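Ticket 2994: Cable stowing episodes split in the wrong place, completion score too low
Project: Ragab
Component: episode segmentation
Site: Kodville, bedroom set
Opened: Saturday, January 13, 2024
Priority: normal
Status: resolved, one follow-up open

Problem

The segmenter is cutting single cable stowing demonstrations into two or three pieces. The task is "coil the cable and put it in the organizer." One recording should give one segment per cable, starting when a hand first touches the loose cable and ending when both hands have let go of the coil in its compartment. What we get is a break in the middle of coiling. The second piece then starts with a cable that is already partly wound, and the policy trained on those pieces tries to place cables that are still loose.

The problem shows up in head camera recordings only. The fixed camera recordings of the same task from Clonlow segment correctly with the same settings.

Data affected

The Kodville batch has 700 head camera recordings. I pulled 60 at random and labeled the boundaries by hand. In 20 of them the segmenter put at least one extra boundary inside the coiling phase. No recording in the sample was missing a boundary, so the error goes one way.

What I checked first

Clock drift between the video and the task labels. No drift. The labels line up at the start and end of every recording in the sample.

Dropped video. None found. The recorder log is clean.

Model version. Both sites are on the same Draltuto build. I reinstalled it on the Kodville machine anyway and got identical boundaries.

Lighting. I reran the sample with brightness normalized. A few boundaries moved slightly, but the extra ones were all still there.

Where the extra boundaries fall

I stepped through the bad recordings and saved the view at each extra boundary. Most of them look like the one below. Two cables are already coiled in the upper compartments of the clear box, a third is in the hands right over the tray, and a loose one is still lying on the surface to the right. The hands are close together with the fingers through the loops.

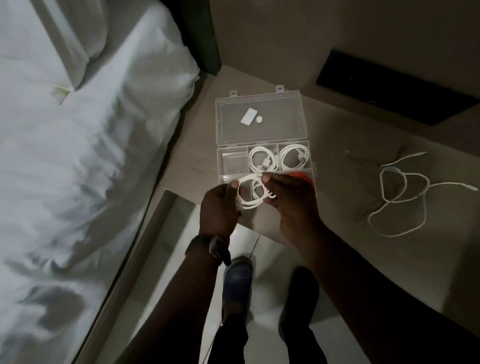

Cause

The segmenter uses two signals. One is hand to object contact, from the Draltuto hand tracker. The other is object state, which for this task is either "loose" or "coiled."

Both signals go wrong at the same moment. When the fingers are inside the loops, the tracker merges the two hands and drops contact for a short stretch. During that stretch the state classifier looks for the active cable, loses it, and locks onto the nearest white coil, and that one is already in the box. State flips to "coiled," contact reads zero, and the segmenter closes the segment. When the tracker separates the hands again, it opens a new one.

The fixed camera at Clonlow looks from the side, so the hands seldom overlap in its view. That explains why we never saw this there.

The clear lid may add to the problem. I can't confirm that from this sample, and I have left it out of the fix.

Fix

1. Contact loss no longer closes a segment by itself. The hands also have to move away from the last known cable position.

2. The active cable keeps its identity while contact is lost. The classifier can't switch to another cable until a hand touches that other cable.

3. Coils already assigned to a compartment are masked out of the state check until the end of the recording.

I tried each change alone before combining them. Change 1 alone removed most of the extra boundaries but merged two cables into one segment when the operator worked fast. Change 2 alone stopped the false "coiled" state, but short segments still appeared. Change 3 alone made little difference. It is kept because it helps when three or more coils are in the box.

Result

With all three changes, the 60 labeled recordings have no extra boundaries inside the coiling phase and no merged cables. I reran the Clonlow recordings as a regression check and the boundaries did not change.

The full Kodville batch has been resegmented. Old segment files are kept in the archive folder with the suffix "_pre2994". Please don't train on those.

Still open

The completion score is still low for recordings where the operator presses the coil down after placing it. The score reads the press as a second placement attempt. This is separate from the segmentation bug and needs its own ticket. Leave this one linked until that is filed.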